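December, notebook, test kitchen at Flultcombe

Dumpling wrappers again. Batch 3 of the Qian dough, the hot-water one, and the first that didn't fight back. 200 g plain flour, a pinch of salt, water straight off the boil and stirred in with chopsticks until it looked like a mistake. Kneaded, covered, left alone for an hour while I pretended to clean the fryer.

Rolled out thinner than batch 2 and still held a pleat. Batch 2 was cold water and had the personality of a shower curtain. I'm keeping the notes on it for anyone who wants to suffer in the same way.

Filling was cabbage and pork, cabbage salted and squeezed properly this time. The cabbage gave up a shocking amount of water. If you skip the squeezing you get soup on the inside, and the wrong kind.
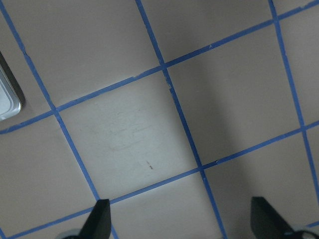 Steaming went less well. The recipe says eight minutes and the recipe is an optimist. Pulled one at eight and the filling read 63 C on the probe, so back it went. Four more minutes and we were safe, if a bit wrinkled. The Trakent steamer loses heat every time the lid comes off, and I took it off a lot. Next time: set the timer, walk away, trust nothing until twelve.

Dipping sauce: black vinegar, soy, chili oil. The Susita chili oil is mostly oil. Doubled it and could finally tell it was there.

Lined the basket with cabbage leaves after the parchment ran out – no sticking at all, so the parchment can stay run out.

To do before batch 4:
– buy more black vinegar
– try resting the dough two hours
– freeze a tray raw, see if the pleats survive
– find the small rolling pin, last seen near the bread people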